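Bag handling, second attempt

Our club task for July is lining a small wastebasket. The arms and hands are fixed by the course, so what we can change is the grasp, the approach path and the order of steps. Anqi Ye wrote the planner, which we call Lo. I do the grasp code and the logging.

Thin film is hard on our depth estimate. The surface reads as holes wherever it folds, and the grasp point jumps by up to 40 mm between updates. I now average the point over 400 ms and reject anything that lands on the floor plane.

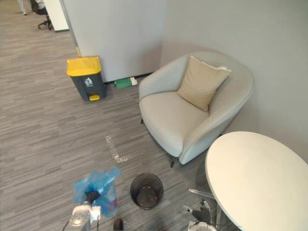
Left hand on the blue bag, right hand open, basket between them.

The averaging costs time but the target holds still long enough to close on. Opening the mouth of the bag is a separate problem. Lo treats the rim as a closed loop, and a wrinkled bag seldom shows one. Anqi wants to search for two free edges instead and pull them apart.

The log is at 3929 lines and I have labeled 600 of them. Next I need to fix the wrist offset on the right side, then rerun the Lostgate settings with the new filter.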